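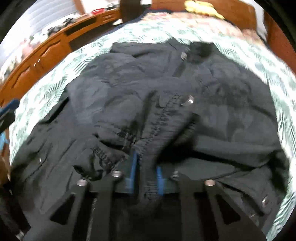 Charcoal grey jacket with snap fastenings, laid out on a bed.

Tirton Thin Snap Jacket, charcoal

Our rating: fair. Buy it in a sale, or not at all.

Tirton calls this a jacket for all seasons. We have heard that before, usually about jackets that suit one. The fabric is thin, and no amount of wording on the label changes that. It will do for a mild evening in May. By 5th November we wanted a jumper under it and a proper coat over it.

Fastenings
Metal snaps. They look smart enough and catch the light nicely. The shop page promises they will last 2000 openings, but it doesn't say who did the opening, so we would take that with a pinch of salt. Ours were stiff to begin with and one still needs a hard push with the thumb.

Elastic
There is gathered elastic with a puckered finish, which is meant to give the jacket its shape. Whether you like the look is up to you. Our worry is how it will hold up, as elastic is the first thing to give out on cheaper jackets.

Collar
It stands up, and it is darker than the rest. Good against a light wind. It bunches when you lay the jacket down, and it takes some fiddling to get it flat again.

Creasing
This is where we lose patience. The maker says the jacket "packs away and comes out ready to wear". Spread it on the bed after a trip and you will find creases and folds all over it. Hanging it up overnight helped a bit. We didn't dare iron it.

Sizing
The cut is broad. Try it on before you pay, or order a size down.

Washing
Cool wash at 20 degrees, snaps closed. Don't tumble dry.

Delivery and returns
Sent from the Pendport warehouse. You get 15 days to change your mind and you pay the return postage, a detail kept well down the page.

Also looked at
The Bondodby field jacket is heavier and duller to look at, and we would still pick it. The Xiao version seems much the same as this one with a different name inside.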